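Evenings with the door knob

I've been meaning to write this up since January, but the build (I call it Kasero, after nothing in particular) keeps eating my evenings! The arm itself still lives on the bench at the Cleltport workshop, so at home I do my practising in simulation, with a cup of tea and the laptop fan roaring away.

Doors are this month's headache. I gave it a round knob to begin with, which was perhaps unkind of me, and set it going for 1,000 tries overnight. By 8 in the morning it had managed about 30 decent turns, and I was ridiculously pleased with every one of them.
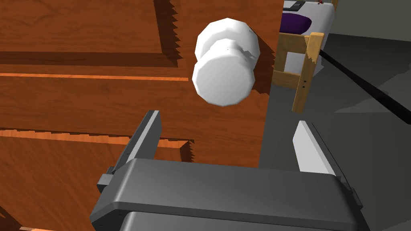
Fingers wide open, just below the knob.

Next I want to try slimmer fingertips, if I can get on the printer on Wednesday.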